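Teaching the Last Two Inches

How one small lab records kitchen tasks by hand and by remote control, and what each method leaves out

December 1, 2022

Loading a coffee brewer takes a person a few seconds and almost no attention. At Trukmont, a manipulation lab that works on household tasks, it has taken up most of the year since April.

The task is short. An arm picks up a single-serve pod, carries it to a brewer whose head is already open, lines it up with the holder, and lets go. Closing the head is a separate task with its own recordings. Joar Sjöberg, who runs data collection, split the two early on because operators kept rushing the first half to get to the second, and the policies trained on those recordings rushed it too.

Trukmont teaches the task in two ways. In the first, called hand guiding, the arm's motors are set to cancel gravity and the operator takes hold of the wrist and moves it through the job. Joint angles are logged the whole time. In the second, the operator sits at a desk with Flulen, a smaller arm with the same joint layout, and the larger arm copies whatever the small one does. The software that links the two and writes the logs is called Nositz. It was written in house and has a manual of 13 pages, most of them about clocks.

Hand guiding is easier to learn. A new operator can produce a usable pod recording on the first day. The operator feels contact directly, so the pod goes down gently. The drawback is that the operator's forearm is often in view of the wrist camera, and a policy trained on those images can come to depend on it. The force readings are also contaminated, because the sensor can't separate the push of the brewer from the push of the person.

Remote control has neither problem. The person is out of the way, and every force the sensor reports comes from the load or from contact. What the operator loses is touch. Flulen has no force feedback, so the operator has to judge contact by eye. Sjöberg's rule is that operators watch the wrist view alone during the final approach. If they look across the room at the machine itself, they are using information the policy will never have.

"If you solved it by leaning over to look, the recording has a hole in it," he says. "The arm moved left and there is nothing in the data that says why."

The wrist view is not generous. During transport the camera moves with the arm, and a short move at close range smears most of what the lens picks up. Early recordings were made slowly to avoid this. The resulting policy was slow as well, and it handled blur badly whenever the arm had to correct itself. The lab now records at the pace it wants back, and keeps the blurred images.

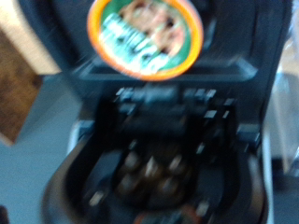 The wrist camera's view with a pod over the open holder. At this stage the lettering on the lid is unreadable, but the orange rim still stands out against the dark brewer.

Contrast of that kind matters more than sharpness. A bright rim over a dark cavity gives the network an edge to follow even when printed detail is gone. Pods with dark rims are harder, and the lab records more of them for that reason.

The current set holds 200 hand-guided recordings and 200 made by remote control. The numbers were matched on purpose so the two could be compared. Each set was used to train its own policy with the same network and the same settings, and a third policy was trained on both together. The model is called Pastor. It takes in the wrist image and the joint positions and puts out a short run of target poses, which is replaced before it has finished playing.

Sjöberg is cautious about the comparison. The hand-guided policy made smoother approaches and tended to stop short of the holder. The remote-control policy reached it more often but sometimes released the pod while it was still tilted. Seating needs the pod close to level, and operators at the desk had been letting go early, trusting the pod to drop into place. It usually did, so those recordings were marked as successes.

The fix was clerical. Reviewers went back through the remote-control set and flagged 70 recordings with an early release. Those were dropped and recorded again, with an instruction to hold the pod until it touched the holder. The combined policy trained on the revised set is the one the lab now runs.

Between recordings, the operator shifts the brewer and turns it a little. The clutter on the counter changes as well. A reset takes longer than the demonstration it prepares for, and Nositz won't start a new log until the operator confirms that something was moved.

Closing the brewer head is next. It needs more force than placing a pod, and the hinge resists unevenly through its travel. The lab plans to start with hand guiding, using a second sensor mounted between the operator's grip and the wrist, so that the two forces can be logged apart.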